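Tolness Mixed Tabletop Items
Data card and README

Release: 6
Release date: 2022-04-09
Maintained by: Vesach Household Materials Archive
Classification scheme: Ķēniņš
Contents: photographs, item records, table records, label definitions

Summary

Tolness Mixed Tabletop Items is a collection of photographs and written records concerning small household objects found together on tables. It covers toys, food packets, hand tools, folded textiles, plastic pieces, stationery and other items that share a table without belonging to a single set. The release holds 3000 photographs and 1397 item records. One item record may be linked to many photographs, and a photograph may be linked to several item records.

The collection is intended for people who study, describe or teach the sorting of everyday belongings. It has been used by the Archive to prepare vocabulary lists, to test cataloging rules for mixed lots, and to compare how different readers name the same object. Item records give the name of an object as a person in the household would use it, followed by a more general term from the Ķēniņš scheme.

Changes in this release

Records for soft goods have been revised. In earlier releases, folded fabric was entered under "clothing" whenever a lining was visible. That practice produced errors with bags, pouches, covers and hats, and the default term is now "fabric item, folded". The narrower term is used only when the shape of the object supports it.

The term "ribbon" no longer covers plastic strips. These are entered under "strip, plastic", with the finish recorded separately as clear, translucent or opaque. A strip that changes finish along its length receives both values.

The Fludis spreadsheet, which accompanied earlier releases, has been withdrawn. Its contents were merged into the item records, and column names were kept where possible. Users who maintain scripts against the old spreadsheet should consult the file named changes.txt before updating.

Files

photographs/ – color photographs, grouped by table record
items.csv – item records, one row per item
tables.csv – table records, one row per table arrangement
links.csv – the relation between items and photographs
terms.txt – the Ķēniņš terms with definitions and scope notes
changes.txt – changes since the first release

All text files are encoded in UTF-8. Commas within a value are enclosed in double quotation marks. Blank values mean that the property was not recorded; they should not be read as "none".

Item records

Each item record contains the following fields.

item_id: a permanent identifier. Identifiers of withdrawn items are not used again.

household_name: the everyday name, such as "rubber chicken", "snack packet" or "scissors". Spelling has been standardized. Informal names have been kept.

general_term: one of the terms in terms.txt. Where two terms are suitable, the broader one is entered.

main_color: the color covering the largest visible area.

second_color: a further color, if it would help a reader tell the item from a similar one. Linings, printed lettering, handles and trim are the usual sources of this value.

material: entered only where it can be judged with reasonable confidence. "Plastic", "rubber", "fabric", "paper", "metal" and "wood" are the values in use. Finer distinctions were tried in an early release and removed after readers disagreed too often.

condition: "whole", "part" or "not determined". An object that is partly hidden is entered as "not determined" unless another photograph settles the matter.

sorting_group: the container or place to which the item would be assigned under the sorting rules given below.

remarks: free text. Remarks vary in length and style, having been written over a long period by several hands.

Table records

A table record describes the arrangement as a whole. It states whether the table is covered and whether the cover is plain or patterned. It also states whether items touch or overlap, and whether any item is standing, lying or folded.

Position is recorded in everyday words: front, back, left, right, center. These words are always given from the point of view of the photograph, and no distances are supplied. An item lying diagonally is entered as "across", with its direction given in the remarks.

The cover is not treated as an item. A tablecloth receives an item record only when it has been folded or set aside together with other belongings.

Sorting groups

The scheme provides 7 sorting groups. They were drawn up for use in an ordinary home and follow the places where things are commonly kept.

Group A, toys and novelties. Figures, balls, puzzles, noise makers, bath toys and party goods. Pet toys are included, as they often cannot be told apart from children's toys by appearance.

Group B, food and packets. Sealed or opened packets, wrapped sweets, tea bags, cans and small jars. Empty wrappers are placed in Group G once they are known to be empty.

Group C, hand tools and cutting tools. Scissors, screwdrivers, tape measures, craft knives and similar. Tools with exposed blades are to be stored with the blade closed or covered.

Group D, textiles. Cloths, garments, pouches, gloves and other fabric items. Linings do not affect the group.

Group E, paper and writing materials. Notebooks, loose sheets, envelopes, pens, pencils and erasers.

Group F, plastic and spare parts. Lids, strips, clips, ties and fittings that may belong to a larger object. This group is reviewed at intervals and should not be treated as permanent storage.

Group G, discard or recycle. Items are assigned here by a person and never by appearance alone.

Order of work for clearing a mixed table

The Archive recommends the following order when the records are used in a class or workshop. It may be adapted to the table and the time available.

1. Set out one open container for each group expected on the table. Label the containers before any item is lifted.

2. Remove cutting tools first and place them in Group C. If only a handle can be seen, the item should be treated as a cutting tool until it has been checked.

3. Remove food packets. Check the seal and any printed date before assigning the packet to Group B.

4. Unfold each textile over the table, so that small objects held in the folds fall where they can be found. Fold it again and place it in Group D.

5. Collect long or flexible pieces, including strips, cords and ties. Lift them from one end. They tend to lie across or beneath other things and can drag smaller objects off the table.

6. Place toys and novelties in Group A. Large toys may be left until last if they do not cover anything.

7. Enter the remaining pieces under Group F and note any that appear to belong together.

Naming and uncertainty

Readers are asked to name only what can be supported. A handle with rounded loops may suggest scissors, and the household_name may then be given as "scissors" with the mark "(q)" after it. The mark is removed when the blades or another distinguishing part have been seen. The same mark is used for packets whose contents are not legible. "Snack packet" is acceptable as a general name, while a flavor or variety must be read from the packet itself.

Printed text is transcribed only where it is clear. Color and layout are often more useful for matching one packet to another, and a value such as "blue, white and yellow printing" is considered complete.

Toys in the form of animals are named after the animal. The material is placed before the name if it is part of common usage, as in "rubber chicken". Body parts may be mentioned in the remarks when they carry a distinct color.

Sample table: mixed items on a patterned cloth

The sample brings together items from several groups. The following extracts from the item records are given in shortened form.

Rubber chicken. Yellow, with an orange tint at the neck and a red comb. Back of the table, right of center, lying with the head down on the cloth. Group A.

Snack packet. Blue, with white and yellow printing. Small. Left side, lying at a slant. Group B.

Scissors (q). Orange plastic, rounded loop-like ends. Condition not determined. Group C until checked.

Fabric item, folded. Dark grey with a bright green lining, partly propped so that the lining faces outward. Group D.

Strip, plastic. Long, translucent, with a whitish opaque end. Lies across the back of the cloth and points toward the rubber chicken. Group F. 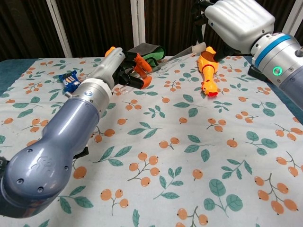
Known limitations

The collection favors small and brightly colored objects. Clear plastic, dark cords and pale paper are less well represented, and records for these materials contain more blank values than others.

Household names reflect the usage of the people who prepared the records. Regional names have been added to terms.txt when supplied, but coverage is uneven – kitchen items are better served than sewing or workshop items.

Sorting groups express a household convention. They should not be used to decide whether a food product is fit to eat, whether a toy is suitable for a child, or whether a tool is safe to handle.

Terms of use

The text files may be copied, adapted and redistributed with acknowledgment of the Vesach Household Materials Archive. The photographs may be used for study, teaching and research under the same condition. Product packaging that appears in a photograph remains subject to the rights of its owner.

Suggested acknowledgment: Vesach Household Materials Archive, Tolness Mixed Tabletop Items, Release 6.

Corrections

Corrections should quote the item_id or the table record concerned and state the field to be changed. Proposals for new terms should include a short scope note and at least one linked photograph. Submissions received before the end of August will be considered for the next release. Those received later will be held for the one after it.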